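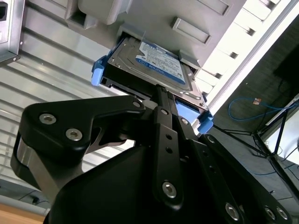
4. Setting Up Scheduled Backups

This section covers a first backup plan for a small office using Irnside Backup. Read section 3 first if you have not yet made an administrator account.

Before you start

Decide which folders need to be saved. Programs can be installed again from their own setup files, so most offices save only documents, mail and accounting data. Close any accounting software on the computer you are working from.

4.1 Create the plan

1. Sign in as administrator and open Plans.
2. Select New Plan and type a name. Use letters and numbers only.
3. Under Source, check each folder you want to include. Subfolders are included unless you clear them.
4. Under Destination, select the backup volume. It must have at least 100 GB free.
5. Select Save. The plan is listed as Inactive until you give it a schedule.

Note: A plan name cannot be changed later. To rename a plan, copy it and delete the old one.

4.2 Set the schedule

1. Open the plan and select Schedule.
2. Choose Daily or Weekly. Daily suits most offices.
3. Enter a start time using the 24-hour clock. The default is 19:00.
4. Set how many versions to keep. When the limit is reached, the oldest version is removed.
5. Select Activate.

Caution: Do not choose the source volume as the destination. If that volume fails, the files and the backup are both lost.

4.3 Run a test

1. Select Run Now and wait for the status to read Complete. The first run copies everything and can take several hours — later runs copy only what has changed.
2. Open Restore and pick one small file.
3. Restore it to a different folder, then open it and check the contents.

If the run stops with error 110, the destination is full. Free some space or lower the number of versions, then run the plan again. Error 1177 means a source folder has been moved or renamed. Open the plan, clear the missing folder and select it in its new location.

Repeat the restore test every April and after any change to the plan. Encrypted plans are covered in section 5.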